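So we're 4 months into the robot thing at Kettunen and people keep asking me if I still have a job. I do! It's just a weirder job.

I used to stand at the sorting bench all shift, picking and placing until my wrists buzzed. Now the arm does most of that, and I spend my mornings upstairs with Chiamaka Balogun, running new moves in the simulator before anybody tries them on the floor. I was sure I'd hate it. I've never been a computer person (ask my kids), but I got hooked by the second week — it's a bit like a claw machine that you're allowed to keep fiddling with.

Not everyone's happy. Kayode misses the bench talk, and so do I. There used to be 6 of us down there gossiping, and now it's 2 plus the arm, which is terrible company. The rest got moved to packing or training, and the training pay bump took way too long to show up. I said so at the August meeting and I'll keep saying it.

My wrists feel great, though. Anyway, back to my ball.

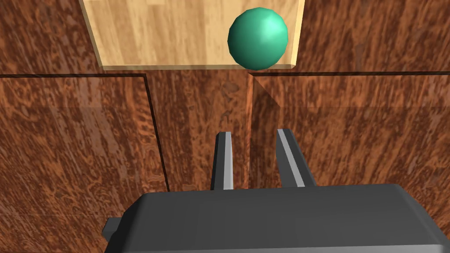 Gripper open, teal ball up on its block. My mornings lately!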